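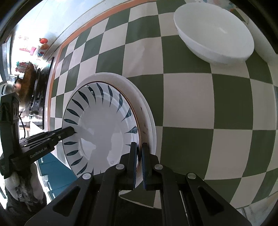

Savita Chauhan wrote in to say her oatmeal always turns to glue by the second morning, and could I please explain how I get a whole week out of one pot. Happy to! I've been making it this way every November for years, and it's pretty forgiving.

Start with steel-cut oats, the plain kind. Rolled oats are fine for a quick breakfast but they go mushy in the fridge, and I think that's Savita's whole problem right there.

Melt a little butter in a heavy pot and toast 100 grams of oats until they smell like popcorn. Pour in three cups of boiling water (stand back, it spits!) and a good pinch of salt. Bring it back to a boil, give it 11 minutes at a low simmer, then turn off the heat, put the lid on and go to bed. Yes, really.

In the morning it'll be thick but still chewy. Scoop out what you want, loosen it with milk and warm it up slowly. The rest goes in the fridge in a shallow tub once you've eaten, and it keeps four days for me. For a full week I make a second batch midweek, so okay, I fibbed a little about the one pot.

My toppings lately are chopped dates and a spoonful of peanut butter, or grated apple when the dates run out. Brown sugar goes on last so it melts into little puddles.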